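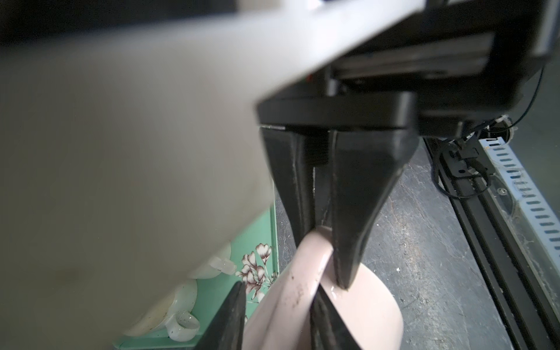 **Music and craft room – start of term check**

Alline Primary, October 9, 2018

- [x] **Scissors.** All back in the block. Two left-handed pairs have loose screws and are out of use until tightened.
- [x] **Glue guns.** Low-heat type only. Leads sound, no cracks in the casing. Keep on the high shelf.
- [ ] **Rhythm sticks.** 60 checked, 6 splintered at the tip. Sand or bin them before the younger classes come in.
- [x] **Hand drums.** Skins fine. One rim has a staple standing proud – pressed flat and taped for now.
- [ ] **Xylophones.** The Makris alto has lost the rubber from one foot and slides on the table. New feet ordered in July, still not here.
- [x] **Shakers.** Home-made ones opened and resealed. Dried beans only, no beads.
- [ ] **Recorders.** Need washing before they are shared again. The Juvum tablets are finished.
- [x] **Paint and paste.** Lids on, dates good. Nearly 300 paper plates in the cupboard, stacked too close to the heater. Moved to the lower shelf.
- [x] **Floor.** Dry, no trip points. The piano brakes hold.
- [ ] **Fire door.** Opens freely, but the Groltivari chime stand was parked in front of it again. Please put it back by the sink after use.

Open items to be looked at again before the singing assembly.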